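4.2. Ordenar sin que te lo pidan

Confieso que esta parte del estudio es mi favorita, y también la que peor planificamos. La idea venía de Dullunville, donde Viorica Nikolovski llevaba 14 meses usando bloques de colores con adultos que retoman la geometría, y a mí me pareció (¡qué ingenuo!) que bastaba con repetir lo suyo en Stotville. Pues no. Nuestros participantes recibían los bloques mezclados sobre una tabla de madera clara, sin ninguna consigna, y tenían tres minutos para dejarlos «como les pareciera bien». Nada más. Algunos preguntaban si aquello era un test de inteligencia y hubo que tranquilizarlos con café.

En total recogimos 504 disposiciones finales, y lo primero que salta a la vista es lo mucho que manda el color. Casi todo el mundo agrupa por color antes que por forma, incluso quienes luego nos contaban, muy convencidos, que se habían fijado en la forma. La figura 3 sirve para entender lo que llamamos «agrupación cromática de borde»: los rojos juntos al fondo, y amarillos, azules y verdes bajando por el lado derecho, con buena parte de la tabla libre. 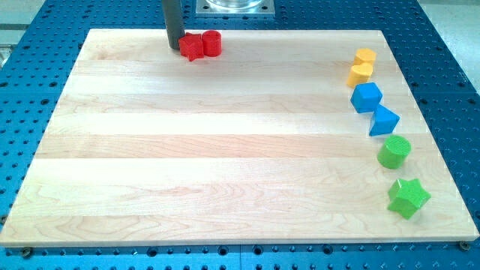 Figura 3. Agrupación cromática de borde. Las dos estrellas, roja y verde, quedan separadas.

Ha-rang Yoo nos objetó, al leer el borrador, que el color gana porque se ve de lejos y que con piezas de un solo tono la gente ordenaría por forma sin pensárselo. Puede ser, y me gusta la objeción, aunque no explica por qué tantos dejan libre el centro. Lo retomamos en el apartado 5, con las piezas sin pintar que nos prestó Ruwan Dewan en septiembre.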